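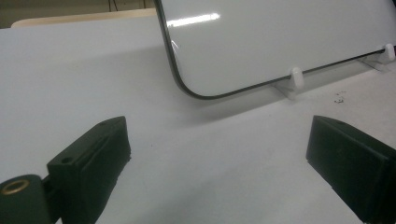 white board on the two little stands, Saturday

Desk whiteboard on peg stands – keep it or hang it?

omwood_annie
Hi all! Finally got my desk cleared off and set the board up on it. I've had it flat against the wall behind the door for ages, where it did nothing but collect coats. The stands are the small white plastic kind with a rounded peg at the front that the bottom edge sits behind, and so far I love having it right there where I can scribble on it. My question is whether I'm going to regret this. The board is pretty big for a desk and the table top is smooth, so I keep picturing it skating toward me while I'm writing. Does anybody run theirs like this long term?

dex_ocampo
I did for 8 months and it was fine until I got a heavier hand with the eraser. Put something grippy under the stands. I cut up a Farina shelf liner and it hasn't budged.

hollitz643
Going to disagree with Dexter. Liner is fine under the stands, but it does nothing for the top of the board. If you push up high, the whole thing rocks. Hang it. Two screws and you get your desk back.

omwood_annie
I rent, so two screws is a whole conversation with my landlord :( Otherwise yes, I probably would.

papertrail_kim
What bugs me more is the glare. You've got that bright streak up near the top left corner and you'll be looking at that every single evening. Mine did the same thing and I ended up turning my desk 90 degrees (my back thanked me too, but that's another thread).

dex_ocampo
Or just tip it a little. Changing the lean moved the reflection right off the part I write on. Took me 60 seconds.

hollitz643
Sure, and more lean means more push on those pegs. They're little stubby things. I had a pair of Stoltach ones on a board half that size and one snapped off clean.

dex_ocampo
Was that the set with the hinge? Mine are one piece and I've leaned on them pretty hard. Not saying they'll last forever.

omwood_annie
No idea what brand these are, they came in a bag with no label! No hinge that I can find. I'll try the liner first, and then play with the angle for the glare.

papertrail_kim
Also, wipe the table before you put liner down. There are a few dark crumbs by the middle stand, and grit under liner will scratch a white top. Ask me how I know.

omwood_annie
Ha, good eye. I'd just wiped it, too. Might be eraser dust, might be toast.

hollitz643
Fine, try the liner. But keep your coffee off that side of the desk for a week.

omwood_annie
Deal. Coffee moves to the windowsill – will report back in October.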